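Fruit or Vegetable? What Plants Keep in the Kitchen

By Siobhán Quinlan

Ask a grown-up what a tomato is and you'll probably hear "vegetable". Ask a plant scientist and you'll hear "fruit". Both answers are used every day, and both make sense once you know what each person means.

A basket and a plate are handy when you want to look at food closely.
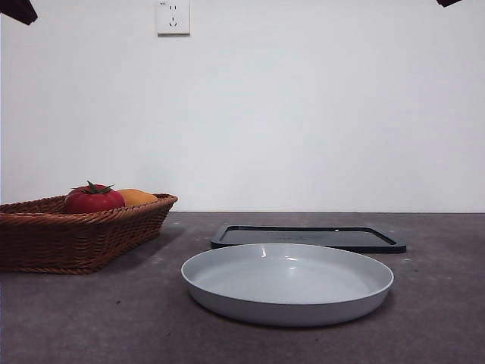
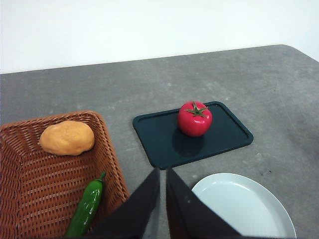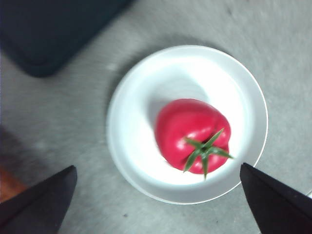 A scientist calls something a fruit if it grows from a flower and holds the plant's seeds. Cut a tomato in half and you'll find lots of small, flat seeds sitting in jelly. Cut a chilli open and the seeds are pale and dry, joined to a soft white part in the middle. So a chilli is a fruit as well, even though you wouldn't put one in a fruit salad.

Cooks sort food by taste. Sweet things go in the fruit bowl, and savoury things go in soups, stews and sandwiches. That's why tomatoes and chillies end up with the vegetables at the shop.

A potato is different again. It grows under the ground and has no seeds inside. It is a tuber - a thick, swollen piece of stem where the plant stores food for later. The small dents on a potato are called eyes, and each one can grow a new shoot.

The green star on top of a tomato has a name too. It is called the calyx, and it is made of little leaf-like parts called sepals. Before the tomato grew, the sepals were wrapped around the flower bud to protect it.

Aoife Madigan's class at Londley grew cherry tomatoes last spring and picked 754 of them. The children cut open 10 and counted the seeds, which took most of a Sunday working bee with their parents. The total was around 1,000.

Try it at home

Ask an adult to help you cut open some things from the kitchen. Cucumber, carrot, pumpkin, capsicum and celery are good ones to start with. Look for seeds and write down what you find.

Don't touch the inside of a chilli. The juice can sting your skin and your eyes, so let the adult do that one, and wash your hands when you've finished.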